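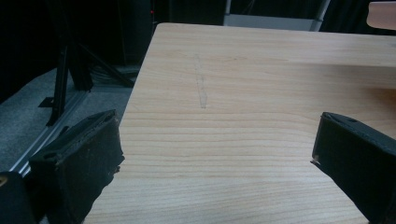 Worn finger pads partway through collecting demonstrations: replace now or finish the set?

Posted in Hand-held grippers and data collection

Bleddyn Pumphrey

I am collecting demonstrations with a hand-held gripper for a pick-and-place policy. The task is simple. A small item starts somewhere on the table, the gripper closes on it, lifts it, and puts it down in a shallow tray. The camera is on the gripper itself and looks out between the fingers, so the pads are in view the whole time.

I have 3,222 episodes so far. The plan was to stop at 4,000, but the pads are going. The left one is the worst. The inner edge is frayed and crumbly, with light flecks where bits have chipped away. The right one has only a small pale scuff at the inner corner. They are both the original black pads and I have never swapped them.

I have three things I can't decide on.

First, do I change the pads now or carry on to the end with the old ones? If I change them, the last part of the set will look different from the rest, and I suppose it will grip differently as well. If I don't, the left one may get bad enough that items slip, and then I am recording a lot of slips.

Second, there is a faint narrow mark on the table, two thin parallel lines like pencil or a scuff. It is easy to miss by eye against the pale wood. I have always used the same table, so I assume the mark is in a large share of the episodes. Will the policy learn to use it as a landmark? Should I clean it off or leave it?

Third, I start each episode with the gripper open over bare wood and then go and look for the item. A colleague says these opening seconds are wasted and should be trimmed. I had been leaving them in.

Training is done with Jondum, if it matters, and the episodes are stored in Brestari. The arm that will run the policy has the same fingers but a brand new set of pads on it, never used.

I have searched the older threads and found one on pad wear, but it was for suction cups.

Benvinda Neves

I would change them now, and change both together even though the right one is nearly fine. The reason is in your second to last paragraph. The arm has new pads. At the moment every episode you have was recorded with pads at some stage of wear, and if they were new when you began, only the early ones look like what the arm will see. The remaining episodes are your chance to put more of the new look back into the set.

Don't throw away the worn ones. They are good data. The arm's pads will wear as well, and you will be glad that the policy has seen a chipped edge before. What you want to avoid is the wear lining up with something else. If you recorded all the small items in the first month and all the large ones later, then worn pads and large items go together in the data and the model has no means of telling which one matters. So look at your log before you carry on. If the items were mixed from the start, you have little to worry about. If they were done in blocks, use the rest of your episodes to go back over the early and late blocks with the new pads.

Add a field to each episode for the pad set. Just a letter will do. I didn't do this on my first collection, and I had to work out the change of pads afterwards by stepping through video at the point where I thought it had happened. It took most of a Tuesday and I still wasn't sure of the exact episode.

After you fit the new pads, redo the gripper width calibration. New pads are thicker than worn ones, so the closed position will read differently. If your width is taken from tags on the fingers or from an encoder, the number for "closed on nothing" will shift a little. Record a few open and close cycles on nothing before the first real episode, and do the same with the old pads before you take them off so that you have both. People often forget the second part and by then the old pads are in the bin.

On slips: keep them if you recovered and finished the task. Drop them, or label them as failures, if you gave up. A slip followed by a clean second try is one of the more useful things you can record.

On the mark: it depends on whether your tray sits in a fixed place relative to it. If the tray is always just to one side of the mark, then yes, the policy may well lean on it, and it will do worse on a clean table. If you move the tray about, the mark tells it nothing and it should mostly be ignored. I wouldn't clean it off and then carry on as before, as you would get two kinds of table with no plan behind them. Better to lay a plain cloth or a sheet of card over the table for a share of the episodes, and to work from a different side of the table for some of the others. The grain of the wood is a much stronger pattern than that mark, and if it always runs the same way across the view I would worry about that first.

The same goes for the background. If there is a stand with cables round its foot, or anything else beyond the table, and it never moves, it is as good a landmark as the mark is. Shift it now and then.

Veloso

Trim the start. Idle frames are bad, the arm will just sit there.

Jindonier

I don't fully agree with the reply above mine. There are two different things at the start of an episode and they should be treated differently.

If the gripper is being held still while you get ready, cut that. With still frames in the set the policy learns that doing nothing is a fair choice when the fingers are open and there is nothing between them. We had an arm that would go to its start pose and stay there for 65 seconds before it moved. Cutting the still part from the training data fixed it.

But if the gripper is moving, and you are bringing it round to find the item, that is searching and you need it. The arm will often begin with only bare table in view. If you trim every episode to the moment the item appears, it has never seen a view without the item and won't know what to do there. I would keep all of the search.

The way we do it is to find the first frame where the gripper speed goes over a small limit and start the episode 2 frames before that. Plot the speed for 80 or so episodes first and choose the limit by looking at the plots. Don't take somebody else's number, as it depends on how steady your hand is.

One more on the pads. Clean the bits of old pad off the table before you record with the new ones. Crumbs of black foam or rubber stand out on pale wood, and the model will be happy to go and pick them up.

Bleddyn Pumphrey

Thank you both. I checked the log. The items were mixed from the start, but the tray was in one of two places all the way through, and one of them is right beside the mark. So that needs more work than the pads do.

I will do the calibration on the old pads this afternoon, fit the new ones, and record the remainder with the tray moved every time and card over the table for half of them. I'm adding the pad field as well. My episodes do have a second or so of holding still at the start, so I will trim by speed and keep the search.

Benvinda, my width comes from tags on the fingers. Do you save the new calibration per episode or per session?

Benvinda Neves

Per session, with the session name written into each episode. If a tag gets knocked halfway through, close the session and begin another one.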